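Reading time: 2 minutes

Dradolbridge Youth Football Programme: progress report to the Trivover Fund, June

The headline number is 1,096 registered players against a target of 400 new ones. I would treat it with care. It counts anyone who filled in a form, including children who came once and went home.

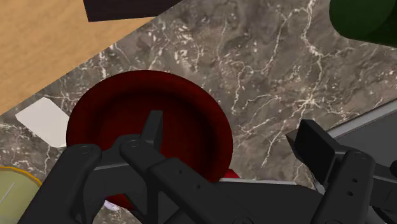 Has the extra coaching made the teams any better? It's too early to say, and the under-14s finished one place lower than last season.

Azlan Lubis has taken over the Tarkach sessions, and attendance there has at least stopped falling. He wants a second goalkeeping coach. I am not convinced we need one before the winter fixtures, when 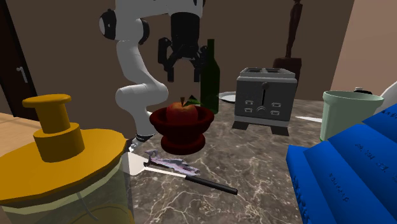 half the pitches will be waterlogged and most training moves indoors anyway.

Spending stands at £1,907 of the £3,000 grant, nearly all of it on pitch hire and referees' fees. The Aidoo fitness tests were dropped after two rounds. The scores rose sharply, but so did the number of players who already knew the drill.
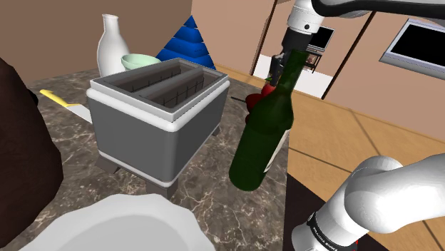
Robot arm with a green bottle, toaster to the left.

The remaining money is held for floodlit pitch hire. Prices for that are still being argued over with the leisure centre.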